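Jobs > Treltport > Part-time > Table setter

Jobs Workshops Our rooms Getting here Contact

Search all openings Enter keyword or town Go

Table setter and tidier, Grilano workroom, Treltport

We're looking for a patient, cheerful person to join us part-time and look after our long work table and all the everyday bits and pieces that live on it. If you're the sort who straightens the forks when you sit down at a friend's house (we are too!), please read on.

The job is mostly setting out, swapping, wiping and putting away. You'd lay fresh kraft paper, mark off the sections in blue tape, and then bring things from the Besnard shelves to match the day's sheet: bowls, boards, trays, some fruit, now and then a lamp or a notebook. Later on it all goes back where it came from, and the next layout comes out. It's gentle work and the room gets lovely daylight from the windows, but you will be on your feet a good deal.

A typical layout is a simple one, say a lime on the white tray with the bear face, a mint-green bowl behind it and a light wooden board farther back. 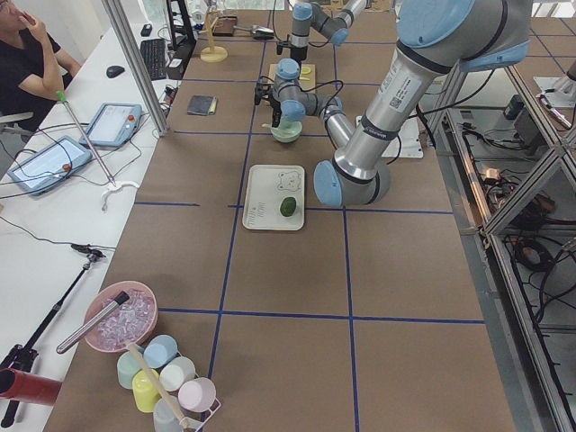 What we'd like from you

A good eye and a steady pace matter more to us than any certificate. You should be happy reading a printed sheet, able to lift a full crate, and willing to say so when something is chipped or missing. The shelves hold 1,000 items and we'd love them to stay in order. You'll learn our Gistonex stock list in your first week, and it's easier than it sounds.

Hours and how to apply

30 hours a week, with 2 short breaks a day and coffee on us. Send a page or so about yourself to the Grilano front desk, 33 Besnard Row, Treltport, by 31/05/2018. Tell us about a cupboard you're proud of, if you have one.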